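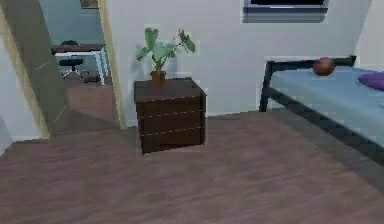

The simulated bedroom used in the drawer trials, with the three-drawer nightstand and its potted plant.

Geeta Yadav spent most of February opening drawers. None of them were real. Her group at Mudgway was asked to compare two simulated grippers, the Pollgate and the Fudell, before the company bought either one, and the nightstand was the first piece of furniture on the list.

"We wanted something boring," she says. "A drawer goes out and it goes back in. If a gripper has trouble with that, I want to know before we get to the kitchen."

The Pollgate is a plain two-finger gripper with wide flat pads. The Fudell has three fingers and closes around whatever it meets. Each was put on the same simulated arm and run with the same controller for 1,000 attempts. The Pollgate opened the chosen drawer 628 times. Yadav will not give the Fudell's number yet, as 110 of its attempts have to be run again after a mistake in the friction settings.

"That one was mine," she says. "I copied a file from an older test and didn't check it. Obsa caught it the next morning."

Obsa Fikre wrote the controller. He says the top drawer gave both grippers less trouble than the bottom one, where the wrist has to come in low and the arm runs short of room to bend.

"People look at the fingers first," Fikre says. "I look at the elbow. A lot of what got logged as a bad grasp was the arm getting to the drawer in a bad position."

The plant was left in on purpose. Any attempt that moved the pot was marked as a failure, even if the drawer opened. Fikre argued against the rule at first and still thinks it is strict – he would rather score the two things separately. Yadav kept it.

"At home you would not be happy with a robot that opened the drawer and knocked your plant on the floor," she says.

The bed was less of a problem than they expected. There is open floor in front of the nightstand, and the mobile base was allowed to park anywhere on it. The Fudell is the longer of the two, so it usually stopped farther back. Fikre has asked for a second version of the room with the bed moved closer.

The open question is how much of this will carry over to hardware. Yadav has booked bench time at the Murkstead lab, where a real chest of drawers will be fitted with force sensors. She expects both scores to drop.

"The simulated drawers don't stick," she says. "Mine at home does, every summer. We can add that, but then I'm guessing how much."

She has not picked a favorite. The Pollgate is cheaper and easier to repair, and Fikre likes it for that. The repeat runs for the Fudell are next in the queue.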